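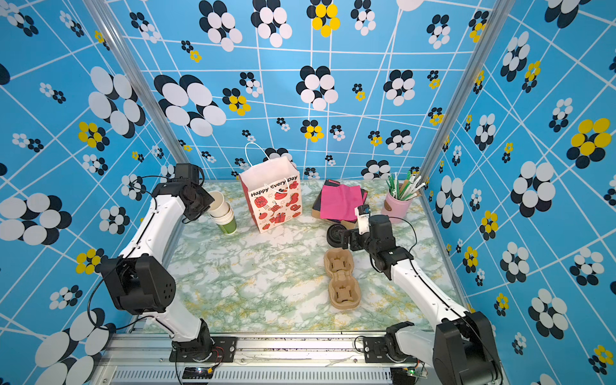

Drendstead, 11 March 2024

Camberg adds patterned wall and worktop coverings to its interior surfaces range

Camberg has added two printed surface coverings to its range for small rooms, alcoves, serveries and enclosed counters. Geum is a wallcovering with a floral pattern on a sky blue ground. Nornametti is a marble-patterned covering for tabletops and worktops. The two are sold separately and can be ordered from today through the trade counter in Drendstead and through existing stockists.

Geum

The Geum ground is a bright, flat blue crossed by a skewed grid of thin white lines. Over the grid are flower-like clusters made up of overlapping ovals in black, white and yellow. Clusters occur in several sizes. The largest are intended to be seen at eye level or higher, and the smaller ones fill the space between them, so that a narrow return wall carries part of the pattern even where a large cluster does not fall on it.

The grid is set at an angle to the edge of the roll. A grid printed square to the edge shows any lean in a wall at once, and few alcoves are true at the corners. The angled line is more forgiving where a side wall meets a back wall, and it allows the installer a small tolerance at internal corners before the join becomes noticeable. It does not remove the need for a plumb line. The first length should still be hung to a vertical mark, and each new wall should be started from a fresh one.

Three colourways were drawn up during development. The blue ground with black, white and yellow clusters is the only one being released at present. A second ground colour is planned for September, subject to print trials.

Geum is suited to dry interior walls and to partition panels. It may be fitted within an enclosure that has exposed metal corner posts, in which case the covering should be trimmed to the inner face of the post and not taken behind it. Trimming to the post leaves the covering free to be replaced one wall at a time. It should not be used as a splashback behind a sink or hob.

Nornametti

Nornametti carries a marble pattern in pale green and white with faint yellow veining. The yellow was kept weak so that the worktop would sit beside the stronger yellow of the Geum clusters without competing with it. The veining has no single direction, and offcuts can be turned to suit short runs.

The covering is intended for fixed tabletops, serving counters and benches on which light items are set out, such as paper cups, napkins and packaged goods. The pale ground makes spills and crumbs easy to find during cleaning. It is not a cutting surface. Hot pans should be placed on a stand, and items with rough bases should be lifted when moved.

Where a rail or other fixture is to be bolted along the front edge of the worktop, the covering should be laid first and the fixture fitted over it. Holes should be drilled slightly oversize through the covering and the burr removed before the bolts are tightened. Laying the covering up to a fixture already in place is possible but leaves an open edge, which must then be sealed.

Using the two together

The coverings were developed as a pair for three-sided spaces, where a worktop meets a back wall and two side walls. This arrangement is common in tea points, kiosks, craft rooms and built-in drinks counters. In spaces of this kind a plain wall tends to show every shadow and joint. A scattered pattern breaks up those lines, and the lighter, quieter worktop keeps the items standing on it easy to pick out.

Camberg recommends the following order of work:

Fit and level the worktop.
Fix any corner posts.
Lay Nornametti and allow it to settle overnight.
Hang Geum on the back wall, working outwards from the centre.
Hang the side walls, working from the back corners forwards.
Seal the joint between wall and worktop with a clear bead.

Starting at the centre of the back wall lets the installer choose where the larger clusters fall. On a short wall it is worth holding the length up dry before pasting. A large cluster cut in half by the worktop joint looks like an error in the hanging, and moving the length up or down by a hand's width is usually enough to avoid it.

Testing

Sample panels of both coverings were wiped with a damp cloth and mild detergent for 200 cycles in the company's own workshop. No loss of print was recorded on Nornametti. Geum showed slight dulling of the black areas on one panel, which was traced to an uneven top coat, and the coating weight was increased before production. The panels were checked again after five weeks on a south-facing wall - no change in the yellow could be seen by eye.

These are workshop results and are given for guidance only. They do not replace a site assessment, and fitters working to a particular hygiene or fire standard should ask for the data sheet before ordering.

Care

Both coverings can be wiped with a soft damp cloth. Abrasive pads, bleach and solvent cleaners should be avoided. Adhesive tape should not be left on Geum for long periods, as it may lift the top coat when removed. Marks from tape or labels on Nornametti can be loosened with warm soapy water and rubbed away with the flat of the cloth.

Replacement lengths of Geum should be ordered with the batch number from the original label. The blue ground is mixed by batch and small differences can be visible where new and old lengths meet at a flat join. At a corner they are much less likely to be seen - replacing a whole wall is therefore preferred to patching.

Ordering

The first production run of Geum is 766 rolls. Orders will be filled in the order received, and no stockist will be supplied with more than 80 rolls from this run. Nornametti is cut to length and has no minimum order. Lengths cut to a customer's measurement cannot be returned unless faulty.

Sample cards showing one medium cluster and a section of the grid are available for Geum. As the card is too small to show the largest clusters, a full-width sample can be borrowed from the trade counter against a deposit. Nornametti samples are supplied as a single hand-sized piece, with the veining varying from piece to piece.

About Camberg

Camberg prints and supplies wall and worktop coverings for domestic and light commercial interiors. Its print workshop and trade counter are in Drendstead.

Press and trade enquiries should be made to the Camberg trade counter, Drendstead. Data sheets and fitting notes for Geum and Nornametti are available on request.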